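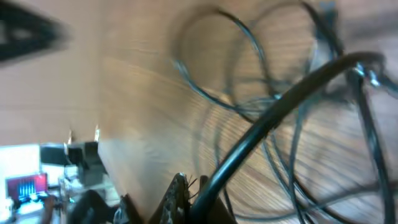
In defence of the cable drawer

My mother kept string. She kept it in a biscuit tin on top of the larder, in small soft bundles, and she could put her hand on the right length without getting down off the stool. I used to think it a rather sad habit, the sort of thing that belonged to people who had been through rationing and never quite got over it. I am now well past the age she was then, and I have a whole drawer of cables, and I find I have a good deal more sympathy for the biscuit tin.

It is the wide drawer under the telephone shelf, the one that has to be lifted slightly before it will open. For years it has held every lead that ever came into the house and outlived the thing it belonged to. There are leads from telephones we gave away, a long one from a Zimitard printer that went to the tip in disgrace, and a fat black one that nobody in the family could name but everyone was frightened to part with. They don't lie there like string in a tin, either. They work themselves together in the dark, and when you pull at one you get the lot, like spaghetti that has been left in the colander.

In February I was told, kindly, by a younger relation, that I ought to get rid of the whole drawerful. She had done hers with the help of a Stostley, one of those boxes with the little upright compartments and a sheet of labels, and very smart it looked. Her rule was that anything not used in a year should go. I said I would think about it, which in our family means no, but I did think about it, and I have been thinking about it on and off ever since.

My trouble with the one-year rule is that a cable isn't a jumper. If I haven't worn a jumper in a year I have probably gone off it, or it has gone off me. A cable has no opinion about being worn. It sits there for six years being no use to anyone, and then one wet afternoon somebody brings round an old camera with their children's baby pictures on it, and there is precisely one lead in the world that will get them out. That happened to us. The camera was a Bristero, they don't make them now, and the lead was at the very back of the drawer with its neck bent. I can't tell you the pleasure of it – well, I can, I told everybody for a month.

I do see the other side. There is something a bit grasping about keeping things on the off chance, and I know houses where the off chance has filled the spare room and started on the landing. I also know that copper is worth having back, and that a lead in my drawer is doing less good than the same lead melted down and made into something. The recycling centre at Hladun Road takes them in a big cage by the gate, and the cage is always full, so plenty of people are made of sterner stuff than I am.

But I would put in a word for sorting before throwing, and for doing it by hand, slowly, on a cleared table. I did mine over two evenings with the wireless on. You tip the whole heap out and for the first half an hour it is perfectly hopeless. You must not pull. My mother was very firm about that with string and it is every bit as true of cables: you find a loose loop, make it bigger, and let the end come through in its own time. Thick ones first, I found, as they hold their shape and the thin ones are mostly just draped round them. The thin ones want patience and a cup of tea.

And as they come free, you remember things. I hadn't expected that from a heap of wire. There was the charger my husband took to hospital, with a bit of his own blue tape round the plug so that it wouldn't get mixed up with anybody else's. There was the extension for the fairy lights, still with a pine needle in it. I would have been sorry to carry all that down to the cage in a carrier bag without looking.

In the end a fair pile did go. I had no quarrel with parting from the ones that were frayed, or the ones I had in triplicate. The rest I coiled, loosely, and tied with – you will have guessed – string. They went back in the same drawer in no particular order, without a label among them, and I can shut it now with one hand. The fat black one is still there. I have asked two electricians and a grandson, and I am none the wiser, but I should like to be in when its day comes.

Comments

pegbag53
Loved this. Mine live in an old sweet jar and I have the same lead for the same make of camera, so if yours ever goes missing you know where to come.

Marrowfat
Sorry, I'm with the younger relation. Cleared my father's house last year and there were three suitcases of the stuff. Somebody has to deal with it eventually and it won't be you.

tidewrack
Coil them over and under instead of round and round and they won't twist. Learned that backstage at our village hall and have bored people with it ever since.

hollybush_lane
Does the fat one have a screw collar on the end? If so it might be for an aerial. Please don't throw it out before somebody has had a look!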